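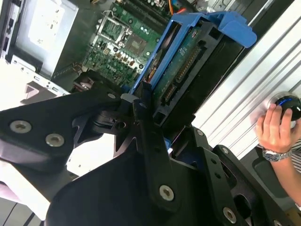 Workshop notebook, Hardware Refurbishment, Bench 2
Entry date: April 16, 2024
Entered by: Subira Mollel
Copied to: Kilian Trummer, Gwion Gittins

Unit 731, desktop tower, received with the Rorkness office returns. Side cover taken off and stored on the lower shelf with its screws in a labeled bag. The asset sticker agrees with the intake sheet. The intake sheet gives the fault as "slow, then would not start," with no further detail from the sender.

Initial inspection. The board is green, with the processor socket held by a metal retention bracket and lever. The lever was left closed. I do not intend to lift the processor unless the board fails the power test, as we are short of thermal paste until the Borbély order arrives. The capacitors beside the socket were checked with the hand lens and none showed swelling or leakage. The memory slots were brushed out and the modules reseated.

Drive. The blue caddy was released and tilted out at the handle end. The drive has its circuit board on the exposed side, and the gold pins were examined for marks before any cleaning was attempted. One pass with a dry lint-free swab was sufficient. Alcohol was not used on the connector. Colleagues are reminded that the caddies of this series flex when pulled by one corner, and that two were cracked in September in exactly that manner. Grip the handle and support the far end.

Wiring. The orange and red leads near the caddy must be moved aside before the caddy is pushed home. On the previous unit of this batch a lead was pinched under the rail and the insulation was cut through. I have asked Gwion to add a line on this to the bench sheet. A strip of cloth tape on the lead is acceptable — cable ties are not, as they foul the cover.

Power test. First attempt with the drive disconnected: fans started, no display. Second attempt after clearing the board settings: display present, memory recognized in full. Drive then connected and found by the system. Surface check begun at the slow setting and left to run. It stood at 8 percent when I signed off the bench.

Data. The return form authorizes a full erase. This is to be done only after the surface check has been filed, and the certificate is to carry the Vesamport job reference and not ours. Burgi Riedl holds the blank certificates.

Outstanding
Result of surface check, to be entered by Kilian.
Replacement coin cell, if the clock has drifted overnight.
Cover screws: one has a worn head and should be exchanged from the spare tray.
Decision on grade. I would propose B, subject to the drive.

Note added later, K. Trummer: clock correct, coin cell kept. Surface check still running, no errors listed so far. Please do not switch off at the bench strip.

Vesamport Hardware Refurbishment | Internal use only | Contact: workshop office, room 101 | Back to top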